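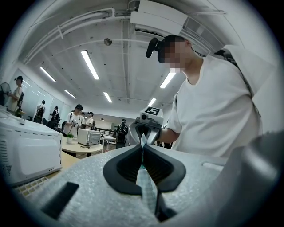 Photograph: Tredasari

Teaching by hand

The longest job in the room is putting a cup away. A person who has never done it with a gripper takes far more time over it than they would with their fingers, and for the first hour most of them miss the handle. By the end of a first shift they have stopped thinking about it, and that is when the recordings start to be worth keeping.

Tredasari runs its collection floor in one large, bright room fitted out with the sort of things people have at home: a microwave, a toaster oven, trays, tables of different heights, a plant or two. The operators work in the same space at the same time, each with a gripper held in the hand and a camera worn on the head. They wear their kit on their backs and move from table to table with it. There are no robot arms on this floor. The arms are in another building, and they get the results later.

The method is simple enough to explain. The tool in the operator's hand has two soft fingers that open and close, much like the ones fitted to the robot. A camera on the tool records what the fingers are near. Marker tags on the top of the tool help the software work out where it is and which way it is turned. When the operator opens an oven door or moves a tray, the whole movement is stored, and a robot with matching fingers can be trained on it.

The older way is remote control. Tredasari used it for its first project and still keeps two stations going. An operator sits at a pair of levers and drives a real arm, watching it through a screen or across the bench. The recordings fit the robot exactly, as the robot made them. They are also slow to get. A remote station produced 32 usable recordings in a shift during the May trials. One person with a hand-held gripper, working through the same list of tasks, produced 310.

Those figures flatter the newer method a little. A hand can do things an arm cannot, and people forget. They reach round the back of a microwave at an angle no robot wrist will turn to, or they move so fast that the picture smears. Tredasari checks each recording against the reach of the arm and throws out the ones it could not copy. Of the 449 recordings made on one busy day, 400 were kept. The firm thinks that is acceptable and would like it to be better.

New operators are given a printed sheet. It tells them to start with the fingers open, to keep the tool in front of them, and to finish each movement before starting the next. It also tells them to leave mistakes in. If the tray slips and is picked up again, the second attempt is useful, and a robot trained only on tidy work has no idea what to do when something slides.

Most of the operators are hired through Nerard, an agency that also supplies warehouse and catering staff. Kitchen experience helps less than the agency expected. People who are quick with their hands tend to be too quick, and have to be slowed down. The better recruits are patient and do not mind repeating a dull task with the tray moved a few inches to the left.

The recordings go to Follex, which trains the control software, and from there to Kristiansen, which builds the arms. Kristiansen wants a machine that can clear and reset a small staff kitchen without help. In tests it can open a toaster oven and put a tray in. Closing the door again is less certain -- the arm tends to let go early -- and more recordings of that one movement have been ordered.

There is some disagreement about how far the approach will go. Follex believes a wide mix of rooms matters more than a large number of recordings from the same one, and has asked for collection to move into rented flats. Tredasari would sooner change the furniture in the room it has. For now the tables are shifted round between shifts, and the microwave is turned to face a different way.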